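Section 4: Setting out the counter

Read this section once before you start, ideally with your hands free. Section 3 covered fixing the Trukilell drawer runners, and if you skipped it the drawer will let you know in its own way.

The Trukilell practice kitchen is meant to look like a kitchen somebody is halfway through using. It is surprisingly hard to be untidy on purpose, so please follow the steps in order.

4.1 The drawer and the board

1. Wipe the marble top with a damp cloth and dry it. No scouring powder. Dehua Dong has a sample in the Serstead office showing what scouring powder does, and will fetch it for anyone who asks and for several people who haven't.

2. Pull the drawer towards you until it stops. It should run out level. If it drops at the front, push it back in and return to step 6 of Section 3.

3. Check that the drawer is empty. Screws, pencils and the little bag of spare screws are the usual finds.

4. Lay the cutting board flat on the marble, close to the drawer but clear of it. The board has to stay put when the drawer is shut. If it travels, move it.

5. For the bowl layout, put the small green bowl in the middle of the board.
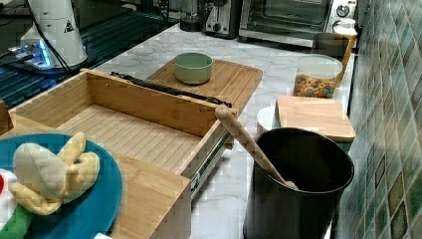 Fig. 4a. Drawer open, bowl on the board.

Note: the bowl goes on empty. Porridge was tried at Drustinberg and the results have been written up elsewhere.

Caution: keep fingers off the metal slide rail while the drawer is moving. It has no opinion about fingers and closes at the same speed either way.

4.2 The back row

The back row lives against the tiles and is mostly there to be reached past. Put it out before you fuss over anything at the front, or you will do the front twice.

6. Working from the left, set out the white bottle, the dark grey canister, the glass jar and the small white dish with its lid.

7. Add the teal utensil holder with the square wooden lid on top. Yes, a lid on a utensil holder. The utensils go elsewhere.

8. Stand the black pot next, with the wooden spoon in it and the handle leaning out to the right.

9. Finish the row with the cereal box.

Note: the kit list (part no. 605) shows the pot before the holder. The list is wrong and will be put right in the next printing, as it was going to be in the last one.

4.3 The plate and the tea

10. Put the round teal plate on the wooden cabinet top beyond the drawer and set the toy banana on it, already peeled.

11. Stand the tea box on the near side of the plate. Any small box will do if yours has been drunk.

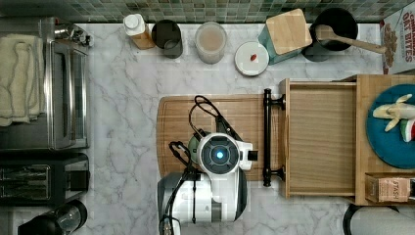
Fig. 4b. Back row, plate and tea box in position, board without the bowl.

12. Open and close the drawer twice. If anything on the counter rattles, shift it a little and try again.

Caution: toy food is not food. Raghda Majali asked for this line to be put in and would rather not discuss it.

Missing pieces: quote part no. 633 for the board and 168 for the bowl. Plates are ordered separately, under 3293. Continue to Section 5, Putting it all away again.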